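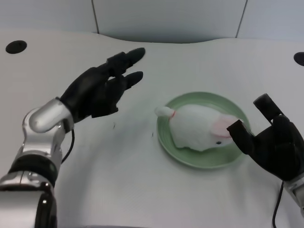 Budgeting for a two-armed tabletop setup with fingered hands: what am I forgetting?

Posted by Savita Bhatia
April 8, 2022
14 comments · 6 shares

Hi all! Our makers' group has finally been given the go-ahead to plan for a proper two-armed station, and I'm the lucky one putting the budget together. The job we care about is soft pick-and-place: a plush rabbit, a plate, get one onto the other and off again. It sounds like nothing, but I could watch it all day, and our younger members go wild for it.

The arms and the multi-fingered hands are coming out of a separate pot of money, so please don't worry about those (I have two quotes and they're both painful). What I have left is $2,000 for everything else: table, cables, lighting, things to pick up, spares. Is that realistic? I'd like to order before August. I'm especially stuck on the table. Do I buy a regular office desk, or does it have to be something built for machines?
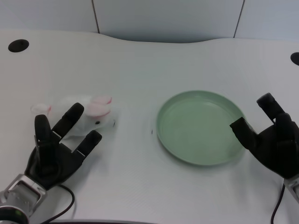

I also can't decide how much to put into objects. One person in our group wants a whole shelf of toys and dishes from day one, and I'm leaning toward starting with a few and adding more once we know what the hands can manage. Any real numbers would be hugely welcome!

Share · Follow · 31 people found this useful

Eifion Parri

You can do it on $2,000 and have a bit of fun with the change. We fitted out ours for $1,488, again without the arms, and I'd do most of it the same way.

Table first. Ours is a Drundby office desk, and I love it. Go for a plain white top if you can, it makes small soft things easy to find with your eyes and with the software. Get one with cable holes already cut. I drilled my own in the first desk we had and made a terrible mess of it. Do check what the desk weighs and how stiff the legs are, though. Two arms swinging toward the middle will set a light frame rocking, and then your plate wanders. If the arms stand on their own base you can be less fussy.

Cables are where we went over. Every hand has a lead hanging off it and those leads get bent thousands of times. Put $60 aside for clips and sleeves, and buy the spare leads in the same order as the hands — ours came separately and the shipping cost more than the wire. Leave enough slack at the wrist that the hand can turn all the way over. I had ours too tight and found out with a loud pop.

On objects I'm with you, start small. One plush toy with ears, one plate with a raised rim, and you already have weeks of work. Ears are brilliant practice! They fold, they slide between the fingers, and they never end up in quite the same place two times running.

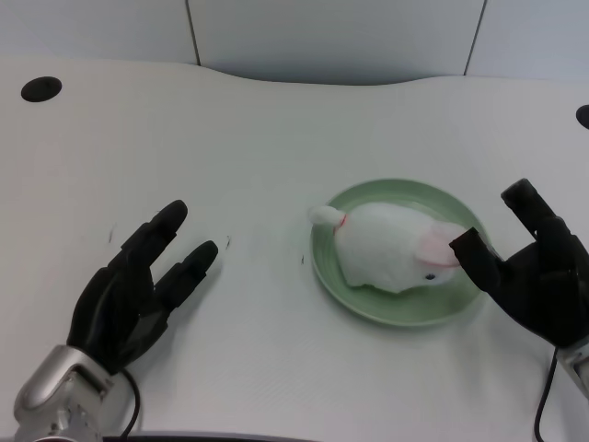
Buy two of the same toy if you find one you like. Soft toys go out of stock and a "similar" one has different stuffing, so all your grip settings are off. Same with plates, though I'd get three of those. Ceramic on a hard table, you do the sums.

And spend something on lights. We bought two flat Kitau panels and the shadows got so much softer that I wished we'd done it before touching any settings.

Helpful (22) · Reply · Share

Beatriz Sampaio

Agree with Eifion on nearly all of it but please keep a reserve. Our list came to $1,144 and I thought I was so clever, then we needed fingertip covers, a second power strip and a stop button that both operators could reach. The stop button should be on your list before the toys are. Also measure how far each hand reaches across the table before you choose one. We bought too deep and the back third never gets used.

Ask your arm supplier what wears out first on the hands and what a replacement finger costs. Schumacher sent me a full parts price list when I asked, the other firm took three weeks.

Have fun with it, I'm so jealous of anyone at the shopping stage!

Helpful (9) · Reply · Share

Efa Bevan

get a lint roller. plush sheds on a white top and it bugs me every single time

Helpful (17) · Reply · Share

Contact us · Copyright Trurkunitz Community Help · Back to top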